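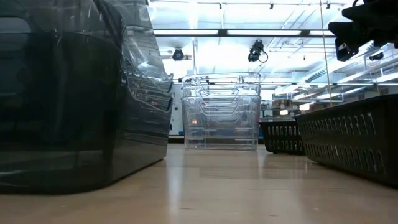 The tubs, stacked

23 January 2011

Up at five to get the watering done before the heat. Tank is down to the fourth ring, and the radio says nothing coming before the end of the month. I did the tomatoes and the beans and left the lawn to look after itself.

Drove to Bundumel after breakfast to see Amado Castillo about the hives. He wants 200 for the two old ones, or he'll swap them for the rotary hoe. I said I'd think about it. The boxes are sound but one of the lids has gone soft at the corner and I'd have to make a new one. He gave me a jar from the spring flow, darker than I expected and a bit bitter. I liked it.

Road out past Rullside is still rough where the creek came over. They've put gravel in the worst of it. 38 degrees on the bank sign when I came back through at noon.

Sat inside with the fan and did the accounts until three. The rates came to 1,386 for the year, up again. The ute rego was 653 and I'd forgotten it was due, so that's the fence money gone until April at least. The bottom fence will have to manage with wire and star pickets. The neighbour's steers have been through it twice, though they don't do much once they're in except stand under the pepper tree.

Antonina Demchenko rang at four. Her mother is out of hospital and staying with her at Kallisley – hip mending, temper not. She asked for my plum sauce recipe and I couldn't find the card, so I told her what I could remember: plums, brown vinegar, sugar, ginger, cloves. I'm not sure about the amount of cloves. Will look in the blue folder tomorrow.

Still haven't sorted the jars or the seed packets. I meant to start after tea but it was too hot to be on my feet.

Cool change came through at half past eight, all wind and no rain. Opened every window. Lost a branch off the Talavera apricot, the low one on the shed side, with a fair bit of green fruit on it. Will cut it up in the morning.

Ring Amado re hives. Stamps. Chook feed.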